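About Evimcombe

We started Evimcombe because we love a properly laid table, and because Kerstin Skjelbred had 82 tablecloths in her spare room and wanted somewhere to put them! Archie MacBrayne had a workshop with good light and a long bench, so the cloths moved in one July and the rest of us followed.

Today there are four of us. Kerstin chooses the patterns (she leans toward roses, and we've stopped arguing), Archie looks after the cutting, Zyanya Meléndez does the hems and corners, and Donnie Buchanan packs the orders and answers the phone, usually while eating toast.

We make table covers to measure, in fabric and in wipe-clean plastic. Round tables, narrow tables, the odd-shaped one your uncle built with a corner missing: send us the measurements and we'll work it out. Our smallest so far was for a plant stand, 50 centimeters across, and it had a scalloped edge that took Zyanya a whole Monday. She'd do it again tomorrow.

Florals are what people come back for. Small buds look lovely in a tight kitchen, bigger roses can carry a long dining table, and both look wonderful against bare wood, so we often suggest leaving a little of the tabletop showing at the ends. We keep around 80 patterns on the shelves and we're happy to mail you swatches before you decide. Lay them out at home, leave them overnight, and look again at breakfast.

The workshop is open to visitors on weekday mornings. Bring a drawing of your table, or a plate you'd like to match, and ask for Kerstin.

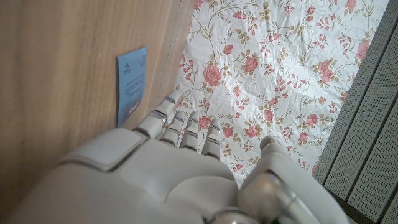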